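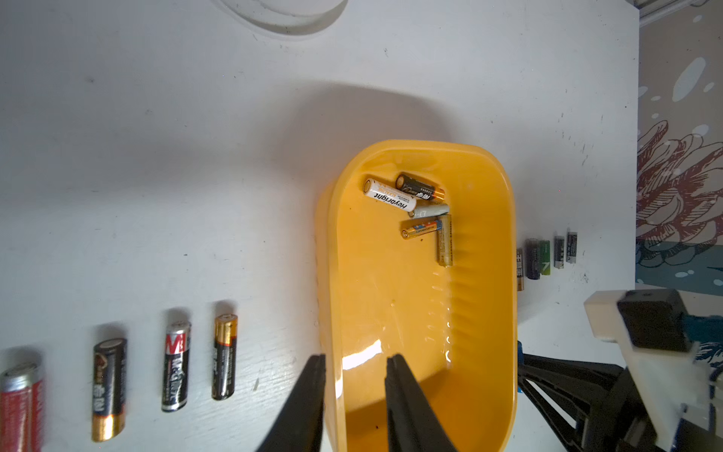

Re: [hurgate-users] Lower bills from the smart thermostat

On a morning in October another list member wrote:

> We had the Fleltlow put in last winter and I couldn't be happier.
> The app says we've saved $667 so far. It learns when you're out
> and turns the heat down for you. Plonddale are doing the rebate
> again, so I'd tell everybody on the street to get in before it
> closes. Took 2 hours to install and it's paid for itself.

Glad it's working for you, but I'd like to know where the $667 comes from. Saved compared to what?

I had the same thermostat for two winters and the app gave me a cheerful number every month as well. When I put my gas bills side by side the drop was small, and most of it was in a month that was mild for everybody. I wrote to Plonddale and asked how the savings figure is worked out. What I got back was a paragraph saying it is measured against a "typical home". They wouldn't tell me what a typical home keeps its heat at overnight. If it's 22 degrees, then sure, I'm saving a fortune. I was saving it before with the old dial and a sweater.

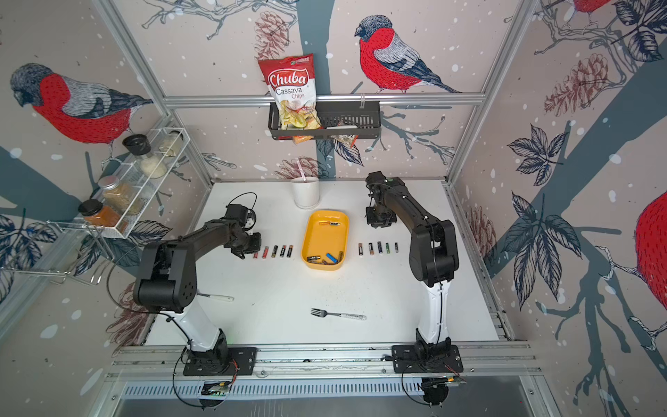

The rebate bothers me more than the app does. Read the form before you sign it. You agree to let Plonddale change your setting on peak days, and the colour brochure puts that in very small type near the back. It also says nothing about running costs. Mine went through AA batteries, the same sort as the row beside the yellow tray, and it ate a set every couple of months while the old dial needed none. Not a big expense, I know, but it never showed up in the savings number either.

As for paying for itself – did you count the installer? I was quoted one price over the phone and billed another, and the difference was put down to "wiring conditions". My neighbour in the Maldonado townhouses got the same line on her invoice, and those units were all wired at the same time by the same outfit.

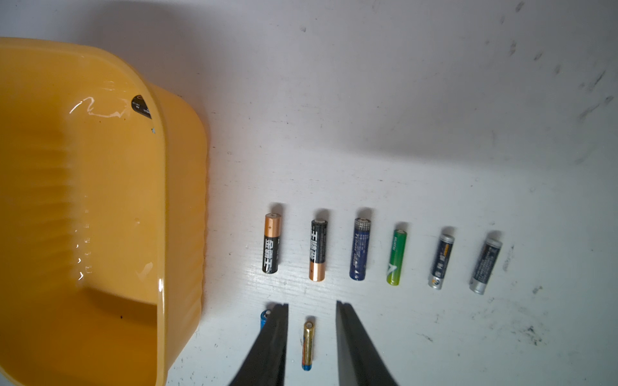

I'm also not convinced it learns anything. Ours decided we got up at 8 and stuck to it, though we'd been up well before that all week. I ended up programming it by hand.

If you still have your bills from the winter before, could you post the gas used for each month? Units, please, not dollars, as the rate has changed since. I'll put mine up beside them. If yours really did drop by that much I'll say so on the list.

Until then I'd hold off telling the whole street.

--
hurgate-users mailing list
To leave the list, send a blank message with "unsubscribe" in the subject line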